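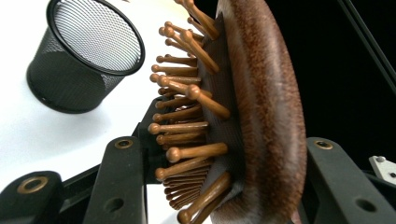

Courtyard or big windows on a narrow canal plot?

towpath_tilly

We've bought a long thin plot on the canal side of Grindley, with a falling-down workshop on it that we're allowed to replace. It's 574 square metres in total, which sounded enormous when we bought it, but it's shaped like a ruler. The short end faces the water (north, annoyingly) and one of the long sides runs hard up against the old Nollum mill, which is listed and about four times taller than anything we could build.

We've had two ideas drawn up by Mukov, the practice doing our sketches, and we're completely stuck between them.

The first is one long house with a great wall of glass at the canal end. Lovely view, swans, the lot. The middle of the house looks very dark to me though, and they've put the kitchen there. The second breaks the house in two with a courtyard between the halves, joined by a glazed passage down the mill side. We'd lose 46 square metres of indoor space and the living room gets a smaller window on to the water, but there'd be sun in the middle, at least in theory.

My other half wants the glass. I keep going back to the courtyard and then panicking that it'll be a damp hole with a dead fern in it! Has anyone lived with one in this country, next to something tall? And does having a listed building next door mean the planners will want us to build in brick? The conservation officer was friendly on the phone and told me almost nothing.

Sorry it's long. I've been staring at the plans since breakfast.

Share (6) | Print this thread | E-mail this thread

gable_end

I've lived in a courtyard house for years and I'd never go back, so you can guess which way I'm leaning! Ours is up against a chapel wall and I had precisely the same wobble about the fern. (We've got two ferns. They're enormous.)

Don't choose from the floor plans. I nearly picked the wrong scheme off a plan, as they all look airy when they're flat. What I'd do, more or less in this order:

1. Ask for a sun study of both schemes. Your architects will almost certainly have the drawings in a program that can do it, so it shouldn't be a big job. You want March, June and December, with the mill modelled at its proper height. Ours had the chapel in as a grey box that was too short, and I only spotted it when I noticed the gutter was lower than our bedroom window.

2. Get someone to make a rough model, or do it yourselves with card. It doesn't need trees and little people. Put it on the kitchen table with a lamp where the sun would be and get your eye right down to floor level. My husband came round to the courtyard in one evening that way, after a month of arguing.

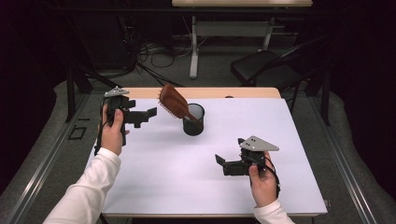
3. Think hard about the shape of the courtyard. If it's much deeper than it is wide you get a light well and you'll hardly use it. I'd want it wide enough to eat in, with the roof on the south half kept as low as you can bear. Single storey if you can. That low roof made more difference for us than anything else on the drawings.

4. Ask where the water goes. Ours has one big drain and an overflow, and I'm very glad of the overflow. A courtyard with house on every side is basically a bath, so don't let them fudge this bit.

5. Go and stand on the plot at four in the afternoon in winter, before you sign anything off. Take a flask.

As for the view, we've got a window on to our river about as wide as a double bed with a seat built into it, and everybody who visits ends up in it. I look at the water far more than my sister does, and she's got a whole wall of it and the blinds down half the time for privacy. Do you get a lot of boats going past? People on boats do look in. So do people on towpaths, and I'm one of them.

The passage on the mill side worries me a bit. Is it glazed towards the mill or towards the courtyard? If it's towards the mill you'll be paying for glass that looks at a wall, and somebody will have to clean the gap. 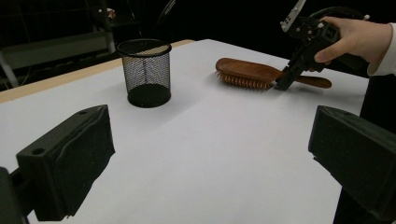 plumb_bob_46

Can't agree about the low roof on the south half, at least not until you know what the ground's like. Canal edge plots are often made ground and you might want the heavier half further back from the water, which is the south half. So get the site investigation done first and let that decide which bit is two storeys. We used Devadiga for the engineering on ours and they moved the whole house back from the bank before anybody had chosen a window. Very annoying at the time, cost us a terrace.

Also talk to whoever owns the canal early. There's usually a separate consent for working near the bank and it's nothing to do with planning.

On brick: no, not automatically. Being next to a listed building means they look at the effect on its setting, so height and roof shape tend to come up before materials do. Ours is dark timber beside a row of old stone cottages and it went through on the second go. Pay for the pre-application meeting and take both schemes along.

towpath_tilly

Oh this is brilliant, thank you both. The passage is glazed towards the courtyard, I've just checked, so phew on that one. No idea about made ground and nobody's mentioned a drain of any sort, so that's two e-mails to Mukov tonight. I've got a cereal box and a craft knife ready for the model. And yes, there are boats, loads of them from about May, and the towpath's on our side. I hadn't thought about the blinds at all!

gable_end

Fair point on the ground, we're on rock so I never had to think about it. If the tall half does have to go at the south end, ask them to try the courtyard a bit longer and see what the March study looks like. And do the cereal box twice, once each way round.

532 views | 6 people found this thread helpful

Contact us | Copyright of posts remains with their authors | Back to top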